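第五章 针织衣物的整理与折叠

本章学习内容
针织面料的结构特点
铺平与检查的步骤
长袖套头衫的基本折法
叠放、收纳与换季存放

关键词:线圈、罗纹、起绒、领口、洗涤标签、胸围线、悬垂变形

第四章讨论了衬衫、长裤等机织衣物。机织面料由经纱和纬纱交织而成,沿纱线方向的尺寸比较稳定,挂在衣架上一个冬天,肩部也不会有明显变化。针织面料的情况不同。它由线圈相互串套而成,受力时线圈会改变形状,横向和纵向都能拉长,放松以后多数可以恢复,但长时间受力则不一定。厚重的套头衫挂在细衣架上,肩头常会顶出两个小包,衣身变长,袖子也跟着变长。因此针织上衣一般平放或折叠存放。

折叠之前要把衣物铺平。许多初学者把这一步省掉,拿起衣服在胸前抖两下就开始折,结果袖子夹在里面拧成一团,叠好的衣服一边厚一边薄,放进抽屉后又散开。本章把铺平作为单独的一节来讲,练习时也单独评分。

5.1 工作面的选择

家庭中最常用的工作面是床和餐桌。餐桌较硬,适合折衬衫和床单,边线容易压直,但桌面窄,长袖衣物的两只袖子往往垂到桌外,重量会把肩部往下拉。床面较宽,一件成人套头衫可以连同袖子全部摊开。床面的缺点是软,用手压折线时衣物会陷下去,折线不够清楚。绗缝被的表面还有缝线和起伏,衣物下面如果有一道皱褶,折出来的边就会跟着歪。铺衣之前先用手掌把被面向四周抹平,再放衣服。

工作面的颜色也有影响。深色衣物放在深色被子上,下摆和袖口的边缘不容易看清;颜色差别大时,衣片的轮廓一目了然,左右是否对称很快就能判断。课堂练习使用浅色台布,在家中练习时可以利用现有的床品,选颜色与衣物差别较大的一面。

5.2 铺平的步骤

以圆领长袖套头衫为例。双手捏住两侧肩点,正面朝上,由领口一端放下,让衣身自然落在工作面上。不要抓住下摆往下拽。衣身放下后,先整理领口,使前后领边各自顺直,再整理两侧的肩缝,最后整理下摆。袖子放在最后处理:从袖窿开始,手掌沿袖子向袖口方向轻轻推,把里面的空气和皱褶推出去。两只袖子不必一开始就摆成同样的角度,等衣身平整以后再调整。

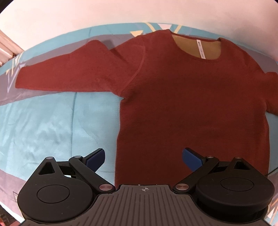 整理领口时容易犯的错误是用手指撑开领边去找平。领边的弹性比衣身大,反复撑拉会使它变松,领口越来越宽,穿在身上贴不住。正确的做法是用指腹从领边外侧向内轻推,使多余的松量回到原来的位置。前领比后领低,铺平后能看到后领内侧,这是正常的,不需要把前领提上去盖住。

起绒的针织物表面有一层短绒毛,手掌来回摩擦会使绒毛缠结,日后形成毛球。铺平时手的动作应当朝一个方向,能按的地方就按,少搓。胸前和腹部的浅皱不必全部消除,折好以后平放一夜,多数会自己展开。较深的折痕可以隔着干净的湿布用蒸汽处理,具体方法见第七章。

5.3 折叠前的检查

衣物铺平以后,正好检查一遍。检查按从上到下的顺序进行,领口、肩缝、袖窿、袖口、衣身、下摆,翻面再看一次背面。主要看三类问题:线圈脱散或勾丝,缝线松开,以及污渍。勾丝不要剪断,用钩针或粗针把线头引到反面。发现污渍的衣物不能收进柜子,应当放到待洗的一边。

洗涤标签一般缝在后领内侧或侧缝内侧。标签上的符号说明能否水洗、能否机洗、晾晒时应当悬挂还是平铺。换季收纳时要逐件查看标签,把要求相同的衣物放在一起清洗。标签如果已经洗得模糊,按最保守的要求处理:冷水手洗,平铺阴干。

事例
达格妮·凯尔高(Dagný Kjærgaard)在弗兰代尔(Flenddale)经营一家小型衣物整理店。每年十一月是店里最忙的时候,客人把装了一个夏天的冬衣成箱送来。有一年她的登记簿上共收针织上衣1199件,其中1184件检查后可以直接折叠入柜,其余的退回重洗或者送去修补。她要求新来的学徒先练铺平,每人练满100件,再开始学折法。学徒最初觉得进度太慢,到了星期六客人集中取衣时,铺得好的人折得也快,返工很少。

讨论:该店把铺平和折叠分开训练,这样安排对工作速度和衣物状态各有什么影响?如果由你安排,会从哪一类衣物开始?

5.4 基本折法概述

长袖套头衫的基本折法分三次完成。第一次,把衣物翻到背面朝上,以肩线中部到下摆的直线为折线,将一侧衣身连同袖子向中间折,袖子再沿折线向下折回,与衣身平行。第二次,另一侧照样处理。此时衣身呈长条形,宽度应当上下一致。第三次,从下摆向领口方向对折,薄的衣物可以再折一次。折好以后翻过来,正面领口朝上。

袖子较宽的款式,袖根处会形成一个三角形的厚角。可以先把袖根的多余部分顺着衣身压平,再折袖口一端,厚角就不会顶起来。折线上不要用力压,针织物的折线压得太实,展开后会留下横向的印痕,深色衣物尤其明显。

练习一
取自己的一件长袖套头衫,按5.2节的步骤铺平,请同学从正面观察,指出左右不对称的地方。调整后再观察一次,把需要调整的部位写在记录表上。

练习二
将同一件衣物分别在餐桌和床上各折一遍,比较折线的清晰程度和所用时间。

下一节介绍高领、开衫和带帽针织衣物的折法,并说明抽屉深度与叠放件数的关系。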